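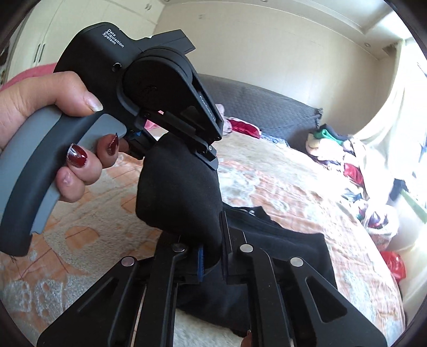
Week 6: Who owns the woods?
Handout for discussion sections. Instructor: Rawan Saliba

Read the Harb Valley case before class. The valley has 4000 acres of forest, most of it in small private lots. The town holds 264 acres outright. The rest is split among 294 owners, and few of them have a written plan for their land.

Terms to know

Parcelization: one large holding is divided into smaller ones. The trees may still be standing, but decisions are now made by more people.

Fragmentation: the forest itself is broken up by roads, houses or cleared fields. Edges get more light and wind, and invasive plants often get in there first.

Conservation easement: the owner keeps the land but gives up some rights to build on it. The limits stay with the deed when the land is sold.

In the case, the Jallow tract was sold in June as five house lots. Mark on your map where a new road would cut the stream corridor.

For next time: write one page on whether the town should buy land or pay for easements. Use the cost table on page 3 of the packet. Late papers lose half a grade per day.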